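The Long Goodbye of the Junk Drawer

Every kitchen I have lived in came with a drawer that refused to be a kitchen drawer. Mine currently holds 173 objects. I know this because my editor asked for a figure, and because it rained all weekend.

Bendik Bråten wants me to get rid of it. He runs a small home-organizing business called Netico, charges by the half day, and has the calm of a man who has never owned a takeout menu. His method is called the Two Hand Rule. Anything you can't name and use within 8 seconds goes in a bag.

I tested this on a key. I could name it, in the sense that I said "key." Bendik asked what it opened. We both looked out of the window for a while.

The trade has grown up fast. When my mother wanted order she bought an ice cube tray and put thumbtacks in it. Now there are catalogs. Osis sells drawer inserts by the inch, Bouvier does a set that costs more than my first car's transmission, and a shop in Plerngate will send someone to measure your spoons.
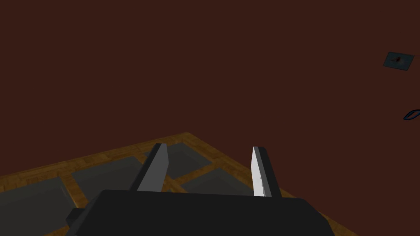
All of it rests on the belief that things misbehave for lack of a place to go. I gave my rubber bands a place to go in April. By the end of the week they had company: a fuse, a birthday candle, half of a clothespin. The candle had been lit once, for someone who turned two and now drives.

Bendik says this is a failure of labeling. I think it's closer to weather. A house makes small objects the way a dryer makes lint, and they have to settle somewhere low and dark. Take away the drawer and they move to the fruit bowl - I have seen it happen in good families.

He came back last Thursday to check on me. I had filled one bag, mostly with batteries of no known loyalty, and felt lighter for an hour. Then the cabinet door under the sink came loose, and I needed a short screw with a flat head.

It was in the bag, under the menus. Bendik held the flashlight while I dug for it.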